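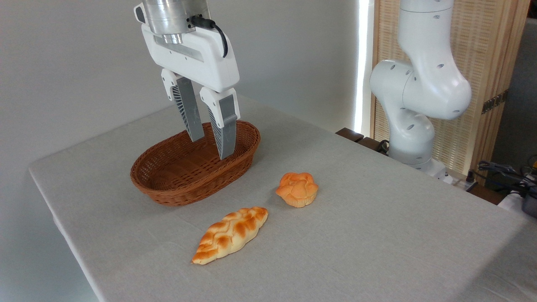 ok so I went to the all-night Botha marathon at the Keswood and I have slept maybe three hours since, so you're getting this in pieces. thread, I guess

1/ For anyone who missed me yelling about it all summer: the Keswood is the old one-screen theater downtown, 300 seats, terrible legroom, best popcorn in the state. They ran the whole Botha series back to back, first movie at 6 pm, last credits after sunrise. I bought my ticket the minute it went up

2/ The line was around the block by 4:30. Half the people were in Bruditar cloaks (the long gray ones with the copper collar) and it was August. AUGUST. I was in shorts and a homemade pin and I was still melting

3/ A couple behind me in line had their first date at a midnight show of the second movie and now they had their teenager with them, who had never seen any of them and was being extremely brave about it

4/ First movie holds up so well on a big screen!! I'd only ever seen it on my parents' TV and I swear I never noticed the music under the harbor scene. The whole room hummed along with the ferry theme and I got goosebumps on my arms, my legs, everywhere

5/ Second movie, still the best one, I will not be taking replies

6/ Third movie is the one everybody naps through and I'm sorry but I get it. Forty minutes of people walking to a lighthouse. The guy next to me was out cold before they even packed the mule

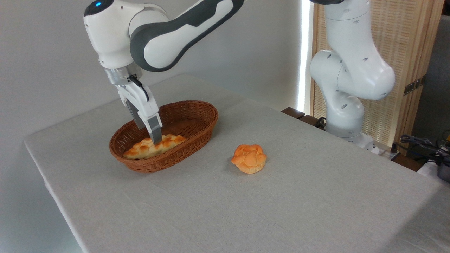 7/ Between three and four they did the costume contest up on stage. The winner came as the Bruditar ferry. Not the captain, the ferry. It had working lanterns and a little smokestack and they could not fit through the side door, so they had to go out through the lobby and come down the main aisle, and the applause just kept going the entire way

8/ Prize was a Jelloveo gift box, which if you don't know is the gummy candy that did the movie tie-in when we were kids. The green ones still taste like dish soap. I ate 17 of them

9/ Okay, the fourth one. I've been rude about it on here for years. Seeing it at 4 in the morning with a full house that knows every line, I kind of loved it?? The sled chase is dumb and it's so much fun. I take back most of what I said (the wig stays on the list)

10/ Somebody in the lobby told me the Keswood only gets to 30 people on a normal weeknight now, and that made me sad all through the intermission. Go see stuff there. Tickets are cheap and they put real butter on things

We use cookies to improve your experience. By continuing to browse you agree to our cookie policy. Accept | Manage settings

11/ The teenager from the line, by the way, cried at the end of the last one. I saw them in the parking lot afterward and the kid was explaining the ending to both parents, with hand gestures

12/ Next year they want to do it again and add the TV special. I've seen the TV special. I'll be there anyway, with a seat cushion this time

13/ going to bed, muting this, the second one is still the best one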